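Open day at the Berchtold fibre farm and the Rosis mill
September 18, 2019

We arrived a little before ten, and the small parking place behind the barn was already full. A boy in rubber boots sent us to the meadow on the other side of the road. From there it is a short walk uphill, with the alpacas standing along the fence and looking at every visitor.

Berchtold keeps 57 alpacas, mostly of the huacaya type, and a small group of older llamas which go with the young males to the upper pasture. The farm began with meat sheep and changed to fibre animals step by step. The shearing is done in May, so in September the animals carry already some centimetres of new fleece. We were allowed to open the fleece of one brown mare with two hands and look at the crimp near the skin. I have read about this many times, but I had never done it myself.

In the barn they had laid out blankets of fleece on a sorting table. The neck and the legs go into separate bags and are used for felt or for filling. This year's clip was 238 kilos before sorting, which the farm called a normal result after a dry spring.
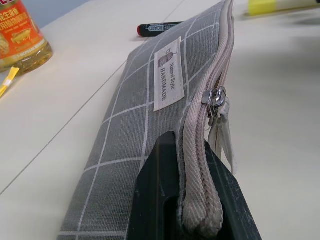 Zipped pouch in grey check with "Handmade" label.

After lunch (a good barley soup, and too much cake) we drove down to the Rosis mill in the valley. The mill washes, cards and spins for small owners, and the smallest lot they accept is five kilos. The carding machine was running for us and it is very loud, so most of the questions had to wait until we stood outside again. One visitor wanted to know how much weight is lost in washing. The answer was that it depends very much on how dusty the pasture is.

The mill sells its own yarn under the name Flulliteck. I bought two skeins of the undyed fawn, 200 metres each, and I regret a little that I did not take a third one. There is also a thicker yarn called Fila for rugs, but it was a bit too rough for my taste.

According to the farm, around 410 people came during the day. The path to the upper pasture was closed in the afternoon, so we did not see the llamas. The farm shop is open on Saturdays until noon, and for the mill you must telephone first.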